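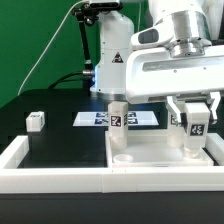
I'm building a desk for the back bedroom and I'm stuck on the white side covers. The panels are Salminen board, already painted, and they fix to the frame from the outside. I can sink the screws and fill over them, or leave them showing. I used to think bare heads looked unfinished, but the small screws dotted over that white housing look fine to me. The trouble with filler is that I'll need to get back inside at some point. What have other people done?
posted by tidewrack40

Leave them showing. I filled mine on a Walavside cabinet and had to dig out 7 of them when a hinge went. The paint never matched after that. Use all the same head and keep the spacing even.
posted by ovenbird

Disagree. Bare heads collect grime in a house, especially on white. Push-in caps cost almost nothing and come off with a fingernail.
posted by grubscrew_181

Caps fall off. I find them in the vacuum.
posted by ovenbird

What color is the top going to be? If the top is dark I'd use dark screws so the two tie together. If it's pale, go with white heads.
posted by pellworth

Black, satin. The wall behind is going green. My wife says it's too much, I say it's one wall.
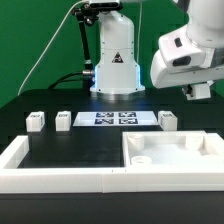 Black top, bright green behind.

I have the paint already - two cans of Tovenley 704 - so the green is happening either way. The top is the part I can still change.
posted by tidewrack40

I'd think again about black. I had a black top for three years and wiped it every day. Dust shows, crumbs show, the ring from a mug shows.

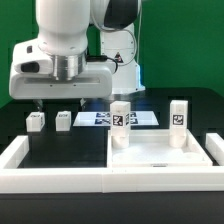
Satin is a bit better than gloss for that, but it still marks if you drag a keyboard across it. I went to oak and haven't looked back.
posted by grubscrew_181

Mine's black and I dust it on Saturday and forget it. Depends how fussy you are. Give it a full week to harden before you put anything heavy on it.
posted by ovenbird

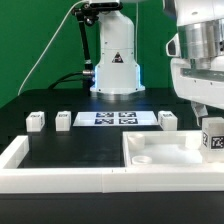
Sort out your wires before you paint, whatever color you pick. Decide where the outlets are and drill the holes first. A thick black cable run along the back of a black table like that one is easy to ignore, but the thin white one against the green catches your eye right away. Buy black leads or paint a strip of trunking to match the wall. Prukatau does a paintable one.
posted by pellworth

Good point, half of mine are white. I'm going with dark screws left showing and the black top. Will order the trunking tonight.
posted by tidewrack40

You'll want the caps by July.
posted by grubscrew_181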